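자주 묻는 질문: 워로라(Worora) 공유 탕비실의 물병과 테이블

최종 수정 2022-04-23. 같은 질문이 메신저로 계속 들어와서 적어 둡니다. 읽고도 물어보셔도 됩니다. 답은 똑같습니다.

## 물병

**호박색 물병은 아무나 써도 되나요?**

됩니다. 탕비실 물건은 이름표가 없으면 공용입니다. 이름표가 있는데 글씨가 지워졌다면 그것도 공용입니다. 레오닐드 카르발류 님은 이 규정으로 머그컵 2개를 잃으셨고, 이후 유성펜을 쓰십니다.

**유리인가요?**

플라스틱입니다. 겉면이 그물처럼 갈라진 무늬라서 금 간 유리로 오해하는 분이 많은데, 원래 그런 무늬입니다. 깨졌다고 신고하기 전에 손톱으로 한번 두드려 보세요. 지난 분기에 접수된 파손 신고는 전부 무늬였습니다.

**뜨거운 물을 부어도 되나요?**

붓지 마세요. 뜨거운 차는 선반 아래 칸의 모르나인(Mornine) 주전자에 우린 다음, 식혀서 옮겨 담으시면 됩니다. 급하시면 그냥 물을 드세요.

**냉장고에 얼마나 둬도 되나요?**

24시간입니다. 그 뒤에는 내용물이 무엇이었든 버립니다. "콤부차를 만드는 중이었다"는 이의 제기는 받지 않습니다. 만드실 분은 집에서 만드세요.

**무늬 사이에 낀 차 얼룩은 어떻게 지우나요?**

미지근한 물에 베이킹소다를 한 숟갈 풀어 30분쯤 두었다가 부드러운 솔로 문지릅니다. 철 수세미는 쓰지 마세요. 무늬는 지금 있는 것으로 충분합니다. 손잡이 안쪽도 같이 닦아 주시고요. 다들 잡기만 하고 닦지는 않는 부위입니다.

**안에 세워 둔 원통은 빼야 하나요?**

씻을 때는 뺍니다. 병만 헹구고 원통을 그대로 두면 며칠 뒤 보리차에서 어제의 루이보스 맛이 납니다. 원통은 따로 헹군 뒤 세워서 말리고, 다 마르면 다시 병 안에 꽂아 두세요. 서랍에 넣으면 못 찾습니다. 지난번 것은 아직도 못 찾았습니다.

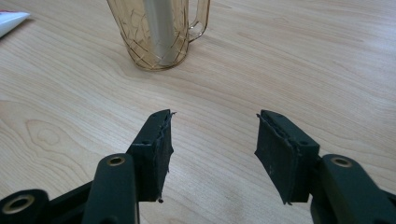 새로 사려면 단품이 없어서 물병까지 세트로 주문해야 합니다. 프렌몽(Prernmont) 쪽에 문의했더니 부품 최소 주문 수량이 800개라고 합니다. 저희 탕비실을 쓰는 사람은 그보다 적습니다. 그러니 원통은 병 안에 두는 것으로 하겠습니다.

## 테이블

**물병을 테이블에 바로 놓아도 되나요?**

바닥이 말라 있으면 됩니다. 젖었으면 행주로 닦고 놓으세요. 밝은색 무늬목이라 물 자국이 오래가고, 컵받침은 싱크대 옆 아로요(Arroyo) 과자 깡통에 들어 있습니다. 과자는 없습니다. 매주 확인하시는 분이 계신데 앞으로도 없습니다.

**왼쪽에 있는 갈색 얼룩이 안 지워져요.**

옹이 무늬입니다. 세제로 지우려 하지 마세요. 라미로 요렌테 님이 점심시간 내내 문지르셨고 옹이가 이겼습니다.

**진짜 물 자국은요?**

마른 천으로 결을 따라 닦습니다. 결이 중간에 둥글게 휘니까 천도 같이 휘어 주세요. 그래도 남으면 사진을 찍어 올려 주시고, 혼자서 사포를 꺼내지는 마시기 바랍니다. 무늬목은 얇습니다.

**간식이나 개인 물품을 올려놓고 가도 되나요?**

퇴근 전까지는 괜찮습니다. 남은 물건은 356호 앞 상자로 옮깁니다. 상자는 6월에 한 번 비웁니다. 작년에는 우산과 뚜껑만 있는 반찬통, 뚜껑만 없는 반찬통이 나왔는데 서로 크기가 안 맞았습니다.

## 기타

**설거지 당번은 누구인가요?**

마지막에 마신 사람입니다. 한 모금을 남기면 마지막이 아니라는 해석은 작년에 폐기되었습니다.

**물병을 하나 더 사면 안 되나요?**

건의는 접수했습니다. 다음 비품 구매 때 보겠습니다. 색은 고를 수 없습니다.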